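ニットのたたみ方、結局どれに落ち着きました?(ベッドの上でたたむ派の方いますか)

投稿者:まめ大福
昼すぎにひとりで洗濯物と格闘してます。うちはたたむ場所がベッドの上しかなくて、シーツがよれるわ、ニットは沈むわで毎回いびつな形になるんですよね…。Tシャツはまあ何とかなるんですけど、厚みのあるやつがどうにも苦手で。みなさんどこで、どうやってたたんでます?

投稿者:kuroshio415
床にラグ敷いてその上。ベッドはだめ、柔らかすぎる。端を押さえたつもりでも反対側が浮いてくるから、何回やり直しても同じ。硬い面でやれば一発です。

投稿者:ふゆこ
>>kuroshio415さん
えー、私は断然ベッド派です!床だと腰が痛くて続かないんですよ(40代の腰をなめてはいけない)。大きく広げられるし、ニットはそもそも多少沈んでも困らないと思うんですけど。

投稿者:Darlene Chan
日本に住んで長いですが、洗濯物はずっとベッドの上です。私の手順は、まず袖を内側に入れて、縦に折って、それから下から上へ。ニットは細かく折ると厚くなりすぎるので、大きめに2回でやめます。引き出しの幅に合わせるのが先で、見た目はあとです。

投稿者:まめ大福
Darleneさんありがとうございます、大きめに2回!私いつも小さくしようとしすぎてたかも。
濃い青緑のをベッドに置いたところ、貼っておきますね。シーツのシワは見逃してください(笑)

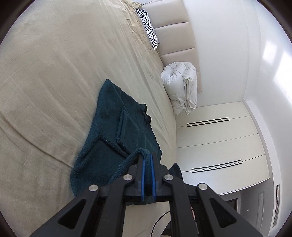
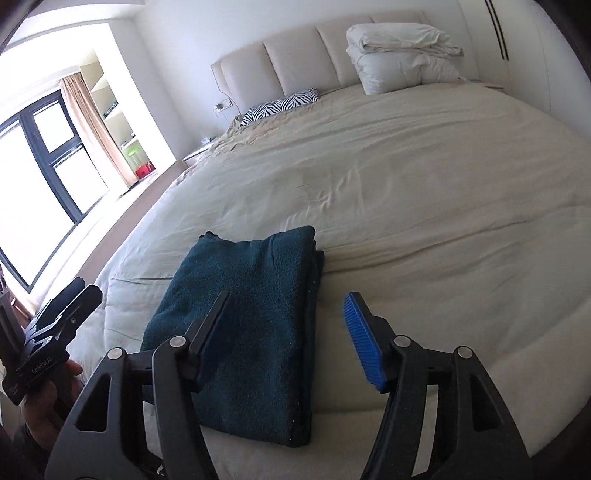
で、聞きたいのはここからで、こういう厚みのあるものって、立ててしまうのと重ねるのとどっちがいいんでしょう。引き出しはCesivholmの浅いやつなので、立てると頭がつっかえそうで。重ねると下のが取り出せなくて、結局上の2、3枚しか着ない冬になるんですよね。

投稿者:kuroshio415
浅い引き出しなら重ねる一択。ただし3枚まで。4枚目を載せたくなったら、それは持ちすぎ。
あとシーツ、先にピンと張ってからのほうがいいと思うよ。ベッド派ならなおさら。

投稿者:ふゆこ
持ちすぎって言い方〜。寒い地方の人に怒られますよ!
まめ大福さん、私は丸めてます。くるくるっと。浅い引き出しでも寝かせて並べれば全部見えるし、色で選べるから朝が楽です。折りジワも気にならないです、私は。

投稿者:ペンギン坂
丸めるのは反対です。前にお気に入りのセーターを丸めてしまっておいたら、裾のリブがびろーんと広がってしまって。きつく巻きすぎたのかもしれませんが、それ以来ニットは平らに置くと決めてます。Tシャツは丸めてもいいと思います。

投稿者:ふゆこ
>>ペンギン坂さん
あ、それはきつく巻いてますね、たぶん。ふわっと、のり巻きじゃなくてロールケーキくらいの気持ちで巻くんです。でもリブが緩めの服だと心配なのはわかります。うちのは目の詰まったのばかりなので。

投稿者:kuroshio415
ロールケーキの硬さも家によるだろ。

投稿者:まめ大福
ロールケーキ(笑)
Planlowの仕切りケース、861円だったかな、前から気になってるんですけど使ってる方います?ニットを平らに入れて、横に靴下とか小物を寄せられたら理想なんですが。

投稿者:ペンギン坂
使ってます。悪くないですけど、ニット用には幅が足りないです。うちでは下着入れになりました。ニットならUstwoodの布の箱のほうが入ります。ふたがないので、ほこりが気になるなら布を1枚かけるといいですよ。

投稿者:Darlene Chan
布の箱、私も好きです。棚の上に置くならふたなしでも大丈夫でした。いちばん上には明日着るものを置きます。これは母のやり方で、子どものころは面倒だと思っていましたが、今は同じことをしています。

投稿者:ふゆこ
明日着るものを上に置くの、いいですね!真似します。
ところで色の濃いニット、ほこりや毛玉が目立ちませんか?私はたたむ前に粘着のコロコロをかけてるんですけど、毛が立ってくる気もして…。

投稿者:kuroshio415
コロコロは強すぎる。洋服ブラシで上から下へ。Petrenkoの豚毛のをもう何年も使ってる。高いけど買い替えてない。

投稿者:ペンギン坂
私はコロコロ派です。ブラシは出すのが面倒で、結局やらなくなりました。かけるなら軽く転がす程度で。

投稿者:まめ大福
ブラシ持ってないので、今日のところはコロコロでいきます。軽く、ですね。
たたむのは引き続きベッドの上で、先にシーツを張ってから、大きめに2回。重ねるのは3枚までにして、入りきらなかったら布の箱を見に行こうと思います。丸めるのはTシャツで練習してみますね、ふゆこさん。

投稿者:ふゆこ
練習、ぜひ!ロールケーキですよ!

投稿者:kuroshio415
ラグも一回試してみて。膝の下に座布団を敷けば、腰もそこまでつらくない。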